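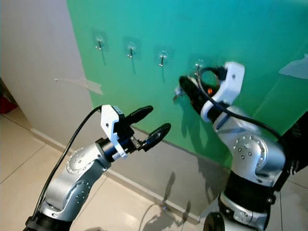
Why do renters lean so heavily on hooks that stick instead of hooks that screw in?

Mostly because of the deposit. Tenants in our study worried about holes in the wall far more than they worried about a hook falling down, and they chose accordingly.

4.2 Where everyday things end up

We were lucky to have 202 households keep a diary for us, and luckier still that they were so generous with it, sending back 2,889 entries on keys, bags, dog leashes, umbrellas and one much-discussed colander. Reading them through was a pleasure — and a slow one, as many people wrote a good deal more than we had asked for. The hooks they wrote about were generally small and plain, of the kind seen in Figure 1, where short silver pegs stand out from square, translucent adhesive plates on a green panel. Such hooks tended to go up near the front door first, and then, once the household had grown used to them, in the kitchen and bathroom.
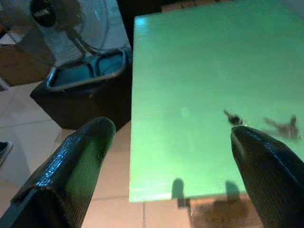
Height mattered a great deal more than we had guessed it would. In homes with children, the diaries often described two separate rows, a high one for the grown-ups and a low one for everybody else, and the low row was the one that kept being added to. Hyvönen found much the same thing in her earlier work on the Pawlak apartments, where families moved their lower hooks up to 2 times in a single year (and grumbled, quite understandably, about the sticky patches left behind).

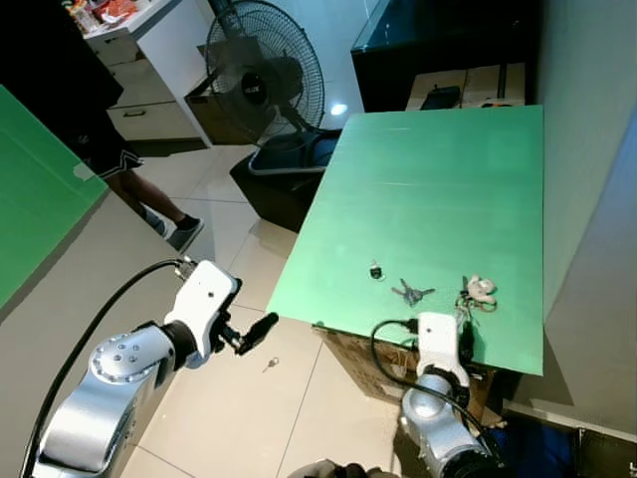
Did people keep using the hooks after the diary period ended?

Most of them did, going by the follow-up calls we made in January, although the hooks by the front door held on to their jobs better than those in the bathroom.

We should add that the calls reached only the households still living at the same address, and people who had just moved might well have told us something different. Several of those we did reach were already thinking about what they would take down, and what they would quietly leave for the next tenant — a question we come back to in Section 5, together with the matter of who ends up cleaning the wall.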